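3.2 What people do with small loose pieces

I should say up front that this is the part of the study I enjoyed most, so forgive me if I go on a bit. In the first round we asked people at home to sort their kitchen drawers, and we got 156 usable diaries back (Duyên Đàm read every one of them, bless her). Over and over, people told us they didn't put things away one at a time. They made a little heap first, usually near one edge of whatever surface they were working on, and then dealt with the heap. Valdis Adomaitis started calling this the "parking heap" in his notes and the name stuck, so I'll use it from now on.

The trouble with kitchen drawers is that every drawer is different! One person has seven whisks, another has none. For the second round we wanted pieces that meant nothing to anybody, so that a heap would be a heap and we wouldn't be arguing over whether the spoons belonged together in the first place. We settled on plastic shape blocks and a big plain board, and that is the setup behind everything in Section 4.
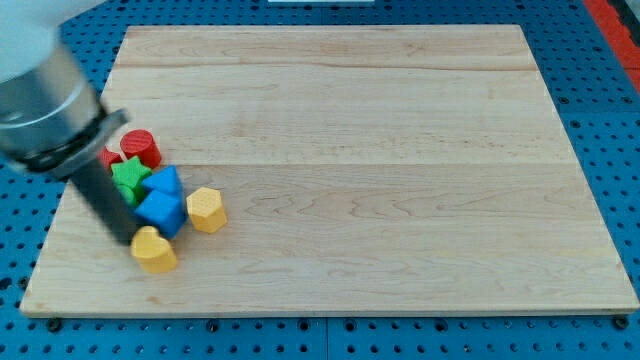
Picking the surface took us longer than picking the pieces. Our first try was a patterned tablecloth from the Gremton house, and people lined things up with the checks without even knowing they were doing it. Glass was noisy. A pale wooden board won in the end, and I still think it was the right call, though I fretted over the grain for weeks. You can see why in Figure 3: the wavy lines run horizontally right across it, and there are two faint seams where the strips are glued, and I was sure somebody would treat those as shelves. The blocks are bunched on the left side of the board, which is just the kind of layout I mean by a parking heap, with a red cylinder standing upright at the back and a yellow heart in the same bunch.

Figure 3. Shape blocks clustered on the left side of the wooden board.

Color was the other worry. Bright pieces practically beg to be sorted by color, and Duyên wanted to go all gray. I talked her out of it, mostly on the grounds that real clutter is colorful too, and we agreed to code color sorting and shape sorting separately. Whether that was enough is a fair question, and I come back to it in Section 5.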